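空き箱の話、よくある質問まとめ

ブログに届く質問、ほとんどが中身じゃなくて箱のことなんですよね。スマホの箱って捨てていいの?とか、フタが固くて開かないとか、中のトレーはどうするのとか。毎回コメント欄で同じことを書いているので、ここにまとめておきます(2024年5月に書き直しました。前の版は長すぎると言われたので、これでも削ったほうです!)。

ちなみに私は、小さめの箱がとにかく好きで、いま家に残しているのが80個。これでも減ったんですよ。去年いちばん多かったころは押し入れの下段が全部箱で、掃除機の置き場所がなくなりました。

そもそも箱って取っておくべきですか?

使っているあいだは取っておく派です。売るときに箱があると話が早いし、引っ越しのときにも助かります。ただ、本体を手放したのに箱だけある、というのはさすがに出しましょう。私はこれで14個捨てました。最後の一つはちょっと迷って、結局ネジ入れになっています。

迷ったときは、箱のフタの裏に鉛筆で買った年を書いておくといいです。次に見たときに「まだこれあったのか」となるので、決心がつきます。ペンだと売るときに困るので鉛筆で。

フタがきつくて開きません

これ、本当に多い質問です。細長い箱や、ぴったりはまるタイプの箱は、中の空気が抜けないとフタが動いてくれないんですよね。コツは、フタだけを両手で軽く持ち上げて、あとは待つこと。下の箱が自分の重さでゆっくり降りてきます。あの、すーっと降りてくる感じがたまらなく好きなんですけど、急いでいるときはまあ腹が立ちます。

横に引き出すタイプは別で、外側を押さえて内側のトレーだけをまっすぐ引きます。斜めに引くと角が当たって、縁の紙がめくれてきます。めくれたら戻りません。白い縁のものは特に目立つので、ゆっくりどうぞ。

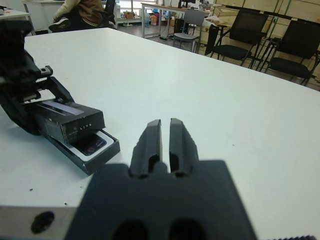 それと、引き出すときは必ず広い机の上で。膝の上でやると、最後のひと引きで中のものが全部飛び出します。私はイヤホンの替えゴムをそれで一つなくして、いまだに見つかっていません。色は白、床も白っぽい。もう諦めました。

どこで作業していますか?

広くて何も模様のない机がいちばんです。箱の整理って、開けて、外側と内側を分けて、中身を並べて、と意外に面積を使うんですよ。うちの食卓では足りなくて、床でやると腰に来ます。Flutbergという近所の貸し作業室に大きい机があって、まとめてやる日はそこに行きます。1時間500円。コーヒーは持ち込みです。

白い机だと、黒いトレーや小さい部品が見つけやすいです。逆に白いケーブル留めなんかは見失うので、濃い色のハンカチを一枚敷いて、白いものは全部その上。これだけで探しものがだいぶ減りました。

始める前に机をひと拭きするのも忘れずに。細かいごみが箱の内側に入ると、黒い紙のところに白く残って、あとで地味に気になります。濡れ布巾は紙が波打つのでやめて、乾いた布でさっと。
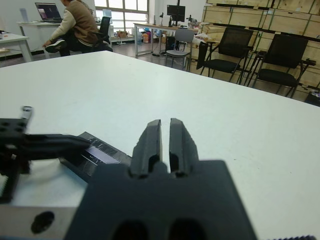
箱に貼ってあるテープの跡は、どうやって取るのがいいですか?

まずドライヤーの弱い風で少し温めて、端からゆっくり、箱の面に沿わせるように寝かせて剥がします。真上に引っぱると表面の印刷ごと持っていかれます。べたつきが残ったら、剥がしたテープの粘着面でぺたぺた叩くと移ってくれます。シール剥がし液は、つるっとした面なら使えることもありますが、紙の箱にはしみになるのでおすすめしません。

箱の中に箱を入れてもいい?

いいです、というか、入れましょう! 大きい順に三つ重ねられると場所がぐっと減ります。ただし説明書だけは別にしてください。箱の底に入れたまま重ねると、必要になったとき全部出すことになります。私は説明書をBukaderの薄いファイルにまとめていて、これはもう何年も使っています。表紙が外れかけていますが、買い替えるほどでもなくて。

友人のChae-won Raは逆で、箱ごとに説明書も保証書もケーブルも全部戻す人です。棚がきれいなんですよ、あの人の家。真似しようとして三日で挫折しました。性格の問題だと思います。

フタと本体がばらばらになりました。どれがどれだか分かりません

ありますよね。一気に開けると必ず起きます。黒い箱ばかり並べると、形もほぼ同じで、ほんの少しだけ大きさが違ったりして。無理にかぶせると角がつぶれるので、まず大きさを比べて、するっと入るものだけ組にしていきます。

おすすめは、開けたらフタを左、受けのほうを真ん中、中身を右、と机の上の場所を決めておくこと。一つ終わるまで次を開けない。面倒に見えて、こっちのほうが早いです。私は一度これをさぼって、11個いっぺんに開けて、元に戻すのに夕方までかかりました(途中でおやつを食べていた時間も含みます)。 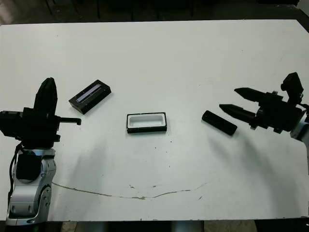

ばらばらになった分がどうしても合わないときは、フタだけを引き出しの仕切りにしてしまいます。浅いので、ペンとか印鑑とか、転がる小物にちょうどいいんです。底のほうは深さがあるので充電ケーブル入れに。どちらも高さがそろっていないと引き出しが閉まらないので、入れる前に一度当ててみてください。

色あせや傷は気にしますか?

売る予定のある箱だけ気にします。黒い箱は角がこすれると中の白い紙が出てきて目立つんですよね。黒いペンで塗る人もいますが、近くで見ると分かるし、買う人からすると微妙だと思うので、私はそのままにして説明に書きます。

日光はだめです。窓ぎわに置いていたGrirnikのスピーカーの箱、片側だけ茶色っぽくなってしまって、いまは飾りでもなんでもなく、猫が乗っています。

捨てるときは分別が必要?

お住まいの地域のルールを見てくださいね、というのが先で、そのうえで私がやっているのは、プラスチックの部分と紙の部分を外しておくことです。中のトレーがプラスチックの箱もあれば、紙を固めたものもあるので、触って確かめます。磁石が入っているフタもあります。カチッと閉まる箱は怪しいです。磁石はカッターで切り出せますが、手を切りやすいので、無理そうなら窓口に聞いたほうがいいです。

贈りもの用に使い回してもいいですか?

相手によるかなあ。読者のBleddyn Landegさんからは「スマホの箱に靴下を入れて渡したら、開ける前の喜びようがすごくて気まずかった」というお便りをいただきました。わかります。ロゴや製品名が見えるものは、包装紙で一周巻いてから渡すほうが平和です。無地に近い箱なら、そのままリボンでも十分かわいいですよ。

おすすめの収納ケースはありますか?

Woganの布の引き出しケースが深くて好きです。細長い箱は立てて、平たい箱は寝かせて、すきまに空のトレーを差しこむと倒れません。持ち手が片側にしかないので、重くしすぎると引っぱるときに傾きます。そこだけ注意。

ほかにも聞きたいことがあれば、コメント欄にどうぞ。返事は遅めです。木箱の質問もときどき来るんですが、そちらはあまり持っていないので、詳しい方がいたらむしろ教えてください!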